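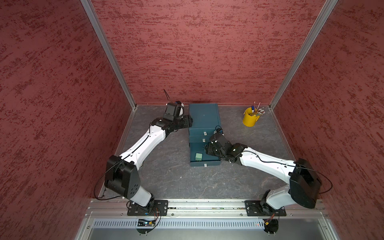 The second reporting period of the Kivow project went mostly to tidying tasks, the ones people in small shops and home offices told us they would hand over first. Putting things away in drawers took up more of our time than planned. A drawer has to be opened without dragging the whole cabinet, the object has to go in or come out, and the drawer has to be closed again. We use a teal cabinet with stacked drawers and small green blocks, with a pencil cup left standing beside it so the arms have something to avoid.

**Results to September 21, 2020**

We ran 300 scored trials on the drawer task. Opening the lowest drawer is now reliable. Taking a block out is fair, and it gets worse when the block lies close to a side wall, where the fingers have little room. Closing is the weak step. The arms often stop short and leave a gap, and a person has to finish the push.

Aisyah Manurung rewrote the closing motion in the last weeks of the period. Early numbers are better, but we would like a full set of trials before reporting them.

**Can it do the chore yet?**

Not without someone nearby. A person empties the same drawer several times faster. Khairul Yusof's view is that stockroom work at Avum, where the drawers are all one size, will be possible well before anything in a kitchen.

**Spending**

Parts and repairs came to $3,585, mostly replacement fingers and cables. This is within budget.

**Next period**

- Full trials of the new closing motion
- 5 new cabinets with different handles
- Site visit to Avum, led by Sheyla Cabrera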